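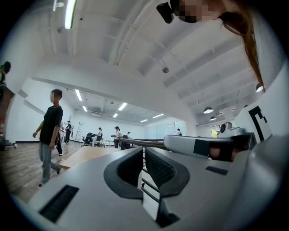
Open plan upstairs, what do you do about the noise and the railing?

flanside_mover
16/09/2023
We are taking on a shared workroom. White walls, white ceiling, wood-look floor, desks grouped together at the back. There's an upper level as well with a black metal railing that looks down over the lower one. I want a table up there near the rail for small jobs. Is that a daft place for it?

Trokeo
Wouldn't do it. Things roll. We had a table by a banister for 3 months and I picked up pens from downstairs the whole time. Leave a gap of 400 mm at least.

hobnail
Disagree. It's the best light in most of these buildings and people stay out of the walkway. Depends on the gaps between the balusters. What size is the table?

flanside_mover
Not big. Light oak colour, rectangular, slightly curved edges, white legs.

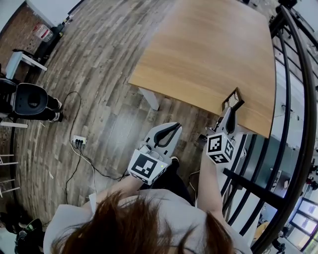 The short end could go towards the rail, so only one person would be sitting next to the drop. I've not measured the gaps yet.

hobnail
Short end to the rail is fine. Put a strip of beading along that end if you're worried. Mine cost next to nothing and is stuck on with double-sided tape.

Trokeo
Tape won't hold on a curved edge. And a strip does nothing when somebody knocks a mug with their elbow. Move the table.

greyplank
On the noise, white walls and hard floor will echo whatever you do with the table. We bought 2 rugs in March and they helped more than the wall panels, which were 300 quid wasted. Felt pads under the legs too.

flanside_mover
Thanks. Rugs first then. I'll try the table 400 mm back and see if anyone complains.

Trokeo
Measure the gaps anyway.

Related threads
Felt pads that keep falling off
Galbraith desks, are the tops any good?
Orkov shelving, missing bolts
Rug or carpet tiles for a rented room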